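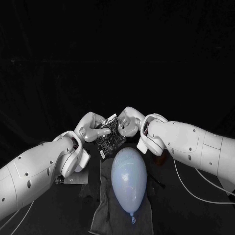 The first thing the product lead at Trelitz asked me was whether I'd had breakfast. I hadn't, so we did the first part of this interview over toast, which suited me fine. I'd come to hear about Bakorance, the two-armed bench kit the company has been renting out since March, and I had a long list of nosy questions.

So who rents a pair of humanlike hands? "Small labs, mostly," she told me. "People who have a task in mind and no wish to spend a year building hardware before they can try it." The rental comes with both arms, the hands, the control software and 8 hours of setup help. Training on your own task is extra (more on that in a bit).

I wanted to know about the boring stuff, because boring stuff is what I'd be cursing at two months in. How long does it take to get going? She laughed and said the brochure says one morning and she'd tell me to block out the whole day. "Getting the arms bolted down is quick. Then you spend ages on where to put your table." I liked her for that.

We got onto hands, of course. Her view is that people judge a hand by how hard it can squeeze, and she thinks that's backwards. "Give me a wrapper. Give me anything thin and floppy, or a tool with a skinny handle. A box is easy, a box stays a box. Film changes shape every time you touch it."

And two hands at once? That's where the software, which they call Weton, earns its share of the bill. One hand can hold while the other works, or both can go for the same object, and the operator sets how close together they're allowed to get. She keeps a balloon on the bench for this kind of session, on a cloth so it doesn't wander off. "It makes everybody pay attention," she said. "Me included!"

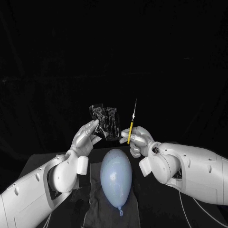

I asked what annoys her customers most. Cables, she said right away, and then the price of spare fingers. A replacement finger set is $245 and some renters get through more of those than they'd planned. Trelitz is talking to a supplier called Ung about a cheaper version, but she wouldn't give me a date, and I did try twice.

The minimum rental is 5 weeks, and the task training I mentioned takes nearly 9 days if you let her team handle it. You can do it yourself, too. She thinks most people should have a go at that first, even if they end up calling her.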